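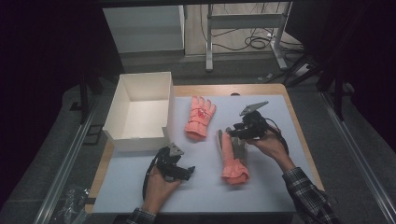

Neighborhood Notes

Winter coat and glove swap returns to Olska Hall

Thu 2 January

The cold-weather swap is back at Olska Hall for the rest of the month. Doors open at 8 on Saturday mornings and the tables are cleared at noon. Admission is free and you do not need to bring anything in order to take something home.

Last winter the swap moved more than 200 items, most of them children's sizes. Adult coats went slowly at first and then all at once when the river froze. If you have been holding on to a men's or women's coat in a large size, please consider bringing it early in the month.

What we can take: coats, snow pants, hats, scarves, gloves, mittens and boots. Everything should be clean and ready to wear. Zippers need to work. Small stains are fine on snow pants but not on coats. We cannot take ski helmets, car seats, used socks or anything with a strong smell of smoke.

Gloves and mittens have to come in as pairs. Clip or pin them together before you drop them off. The box of singles from last year was never matched up and it has been given to the quilting group for stuffing. Boots should be tied together by the laces, with the size written on a piece of masking tape on the sole.

Drop-off is at the side door on Tultden Street, weekdays from 3 to 7. Please do not leave bags outside when the door is locked. Two were rained on in December and had to be thrown away. If you can't make those hours, Dhillon Dry Cleaning will hold bags behind the counter and we pick up from there on Fridays. They are also cleaning down coats for the swap at no charge this month, so mark the bag "down" if you are sending one.

A few words on washing winter gear, as we get asked every year. Most padded gloves can be washed by hand in cool water with a little mild soap. Squeeze them out and do not wring them. Lay them flat on a towel away from the radiator and turn them once a day. Thick ones can take two or three days to dry all the way into the fingertips, and if they are packed damp they will smell by the weekend. Leather and suede should be wiped with a cloth and left alone. Knitted hats do best in a mesh bag on the cold setting. Check the label first in every case.

Parking is limited. The hall lot has room for staff and for drivers with a permit, and everyone else should use the street or the lot behind the old Fluvitis building, one block east. The number 70 bus stops across from the main entrance. The front ramp has been salted but the lower end is still uneven, so take care with strollers.

Sorting is on Friday evenings after drop-off closes. Come in by the side door and wear something you don't mind getting lint on. Children over 10 are welcome with an adult. There is coffee.

Anything left at the end of the month goes to the county shelter, apart from boots, which we store in the basement until next season. The swap for school clothes and backpacks will be held in August as usual, with dates in the summer newsletter.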